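Quartey Creek greenway: recording plants on the survey walk, what counts?

posted by creekside_10, 11/9/20

I signed up for the Werlow survey walk along Quartey Creek. The sheet says to log "wild and naturalized plants within 2 yards of the path." The section below the Sikine footbridge has a lot of garden escapes and dumped cuttings. Do those get logged, and do I need a separate entry for each clump? Phone signal is poor down there, so I'll be on paper.

mallowmarsh

Log a garden escape if it is rooted in open ground and has no sign of being planted. Dumped cuttings are not logged unless they have rooted. Write "esc." after the name. One entry per species per section is enough. Sections are 700 feet long and start at the numbered posts. If a clump crosses a post, put it in the section where most of the stems are. 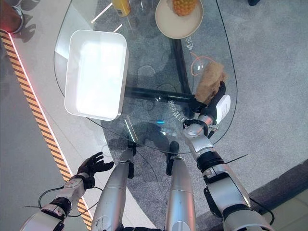

For samples you can't name in the field, take one leaf and one flower head, never the whole plant, and bag them with the post number. At home, sort them in a wide white tray with low sides, like the one on the left of the glass table. Small seeds and insects show up against the white. Press anything you want to keep the same evening. The Ravotgate key covers most creek plants but is weak on sedges.

towpath_ted

Don't bother with the garden stuff. I did the October walk and only wrote down trees. Took roughly 5 hours with the bikes.

Comments

reedbed: The tree-only sheet is a different survey. The walk sheet wants everything.

creekside_10: Thanks, the "esc." note is what I needed. Are the posts numbered from the bridge end?

mallowmarsh: From the Werlow end, going downstream. Post 5 is missing, so pace it from post 4.

Related
Cycle access at the Sikine footbridge
Which side of Quartey Creek floods first?
Ravotgate key: where to get the sedge supplement
Litter pick gloves, what size to order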